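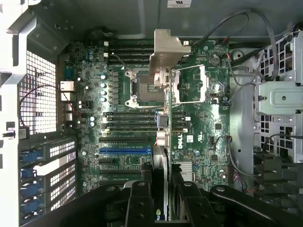
Wrist camera view, Dell tower open, socket load plate open. Click to enlarge.

Forum > Student Projects > Manipulation and Grippers
Thread: Teaching an arm to work inside a PC tower – socket approach problem

tunon_bench
Posted 26th May

Hello all. I am in the second year and our robotics club has a project for the Skastard student challenge. The task is disassembly and reassembly of old office computers. Our arm has to take out memory modules, take out a graphics card, and place a processor in its socket. We have one Dell tower to practice on, and the picture is from the camera on our wrist.

At the moment we work on the processor part. The load plate is open and the socket is empty, so the pins are exposed. My problem is the approach. There is a metal bracket that leans over the socket from above, and there is also the support bar that goes down the middle of the case. When the arm comes down straight, our planner thinks it is free, but the model of the case we use does not include the bracket. We have touched it 3 times already, always softly.

My questions are the following:

Should we add the bracket to the collision model by hand, or is it better to scan the whole case again?

Is it allowed in the challenge to come in with the wrist tilted? The rules speak only of "a vertical start position" and I do not understand if this means the whole motion.

Thank you in advance. I am sorry for my English where it is not correct.

gearmouth
Your English is fine.

Add it by hand. A box, maybe two boxes, with a bit of padding. You can do this in one evening. A scan of a case interior comes back full of holes because of all the shiny metal, and you will spend August cleaning up the mesh.

catterall_lab_rat
I disagree with gearmouth. We did boxes by hand at the Catterall workshop last year and it worked until the judges gave us another tower. Then every box was in the wrong place and we had nothing. If the challenge uses more than one model of computer, you want a routine that looks first and plans after.

gearmouth
They should have one working grasp before they worry about a second tower. I have seen too many student teams with a beautiful perception pipeline and zero parts removed.

tunon_bench
Thank you both. The announcement says that the final will use "a similar desktop computer", and we do not know how similar. I think I will do the boxes first, and my teammate will try the scan in parallel. We have 40 sessions booked in the lab before the final, so there is some time.

sallico_fan
Can I ask a different thing? Why are you starting with the socket at all? It is the hardest part of the whole board. One bent pin and your practice machine is finished. Start with the memory. Your picture has DIMM slots above and below the socket with the white latches at the ends, these are a much more friendly target. Push latch, push latch, pull.

tunon_bench
It is a good question. The points are not equal. The processor gives 900 points out of 2000, and the memory gives much less. So we decided to begin with the most expensive one. Maybe this was too brave.

sallico_fan
It was too brave :)

But I understand it. Please at least put a dummy in place of the real processor. A flat piece of plastic, cut to the same size, with the corners a little rounded. And keep the protective cover on the socket when you only practice the approach.

catterall_lab_rat
Seconding the cover. Also check how wide your fingers have to open. In your picture they are spread on both sides of the graphics card, so that part of the job looks reasonable to me. At the socket the situation is different, you have the frame of the load plate standing up on the right. What are you holding the processor with? The same fingers?

tunon_bench
The same fingers, yes. We talked about a small suction cup, but a tool change costs time and we have only one arm. The fingers are stiff and they hold the dummy well by two edges. The difficulty is the last few millimeters, when the finger tips want to go where the socket frame is.

gearmouth
Then do not go the last few millimeters. Hold it by the edges, bring it just over the frame, let one edge touch down first and release.

catterall_lab_rat
Please do not drop a processor on bare pins. I know you did not say "drop", but when a gripper releases with one edge in the air, this is what happens. The part slides sideways when the first finger leaves it. Suction is the correct tool for this and I would pay the time for the tool change.

gearmouth
With a slow release it does not slide. We will not agree on this one.

tunon_bench
I can try both with the dummy and write here what I see. For the suction we would use the Sallico starter cup, because the school has it already in a drawer.

One more thing about the tilt. I wrote to the organizers and they answered that "vertical start position" is only for the start. After that the wrist can be tilted as we like. So we can come in from the side that is away from the bracket, and maybe the bracket stops being such a big problem.

sallico_fan
Very good news. Watch the cables when you tilt. There is a bundle hanging down from the top at the right in your picture, and cables move each time somebody touches the case, so no collision model will be correct for them. We tied ours back with paper tape before each run. Ask if this is permitted.

tunon_bench
I did not think of the cables at all. I will ask them about the tape.

For anybody who reads this later: I put the two boxes for the bracket in the model today, with 3 mm of padding. The planner now refuses the straight path and gives a path from the side – a bit long, but it is a path. Tomorrow we run it at low speed with the cover on the socket.

catterall_lab_rat
Low speed and a hand on the stop button. Post the numbers for both release methods when you have them, I am curious even if gearmouth is right.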